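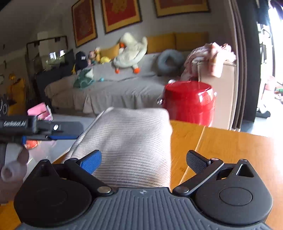
图:夹爪张开对着条纹布,左边垫片蓝色,右边黑色

夹爪闭合后右侧打滑,叠布老掉,求助

Ainhoa Cordero 发表于 周五

赶时间,长话短说。手持夹爪采叠布的数据,木桌,米白底细条纹的布。从昨晚开始,夹住布边往上提,提到一半右边那侧就滑出去,左边还咬着,布就歪着掉下来。录了87条,废了一大半。

试过的:
右侧连杆外端那颗螺丝紧过,没用
垫片用酒精擦过,好了两三次又滑
换厚毛巾,不滑。薄的才滑

还有个更烦的,闭合到底的时候软件里开度读数不归零,停在6,有时候跳到2再跳回来。重启也一样。左边垫片是蓝的,右边是黑的网纹,右边那块是上个月在Gajdoš买的替换件,装上去当时好好的。是垫片的问题还是编码器的问题??明天还要接着录,急。

浪里小白条

先别动编码器。你两边垫片不是一种料,摩擦系数肯定不一样,薄布本来就靠那点摩擦力,一边弱就先从弱的那边跑。厚毛巾能压进去所以看不出来。

先做这个:夹一张打印纸,闭合,手往外抽。左右分别抽,哪边松一下就知道了。右边明显松的话两块一起换成同款,别只换一块,厚度差一点点闭合面就不平行,读数不归零八成也是这么来的。换完重新标零位。标零位之前手指别放在爪子中间,我同事被夹过,指甲青了一个礼拜。

另外螺丝别再使劲紧了,紧过头连杆发涩,读数会跳。退回来一点,到能顺滑开合又不晃就行。

Wirach老用户

换个新的吧,我用Steltau那款从来没这问题

阿坤修机器

楼上说的垫片同意,补一个。读数6和2之间来回跳,光垫片厚度解释不了,厚度不一样应该是固定偏一个数。要么连杆那边有旷量,要么线没插好。断电,插头拔了重插,再空爪慢慢开合十来次,盯着曲线看。空爪也跳就是线或者编码器,空爪不跳夹布才跳就查转轴那里的螺丝。

我之前在Bitska的设备上碰到过类似的,日志翻到第2,733行才看见丢包报错,前面全正常。所以日志要拉到底看,别只看头几屏。

还有废掉的那些数据别急着删,但也别混进去训练,开度是错的,单独建个文件夹放着。

Ainhoa Cordero

抽纸试了,右边一抽就出来,左边抽不动。空爪开合不跳。螺丝退了小半圈,现在夹布跳得少了,还是不归零。蓝色垫片手头没多的,已经下单了,到了换完标零再来说。日志还没看,先去吃饭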